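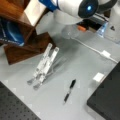 Figure 6. Gray tabletop in use.

Section 4. Leveling and First Use of the Nonora Work Table

4.1 Before you begin

Complete Section 3 (Attaching the Legs) before leveling the table. Two persons are required for any step in which the table is lifted or turned. The table weighs 164 pounds without accessories and must not be dragged across the floor.

4.2 Leveling

1. Place the table in its final position. Leave a clear space of at least 2 inches between the rear edge and the wall.
2. Loosen the lock nut on each foot by one full turn.
3. Set a spirit level along the front edge of the tabletop. Turn the two front feet until the bubble is centered.
4. Repeat along the left and right edges, adjusting the rear feet only.
5. Press down firmly on each corner in turn. If the table rocks, return to step 3.
6. Tighten all four lock nuts with the flat wrench supplied.

Note: On carpet, check the level again after one week. The feet will settle — more so on thick carpet with padding.

CAUTION: Do not place cardboard, felt, or folded paper under the feet. Use only the adjusters provided.

4.3 Setting the height

1. Clear the tabletop of unsecured items.
2. Press and hold the UP or DOWN key. The table moves only while the key is held.
3. Release the key at the desired height. To store this height, hold the M key until the display flashes twice.

If the display shows E4, disconnect the power cord, wait 60 seconds, and reconnect it. Then hold DOWN until the table reaches its lowest point and stops. Stored heights are erased by this procedure and must be entered again.

WARNING: Keep hands and cables clear of the crossbar while the table is moving.

4.4 Care of the surface

Wipe the tabletop with a soft damp cloth and a mild soap, then dry it. Do not use scouring powder, acetone, or wax polish. Light marks may be treated with the Prisari surface cream, sold separately. Deep scratches cannot be repaired by the owner; a replacement top may be ordered through the parts desk.

Continue to Section 5, Cable Tray and Accessories.

Nonora Furniture — Owner Support — Parts desk open until 4:30 p.m. — © Nonora. All rights reserved. Back to top

Comments (3)

Yareli Hinojosa
Step 4 should say to recheck the front edge afterward. Mine went out again when I did the back feet.

Ewan Harawira
E4 kept coming back until I pushed the plug all the way into the control box. It was in nearly far enough to look right.

Tegan Prendergast
Does anyone know the thread size on the feet? I lost one when we moved in March and the parts desk only lists them as a set of four.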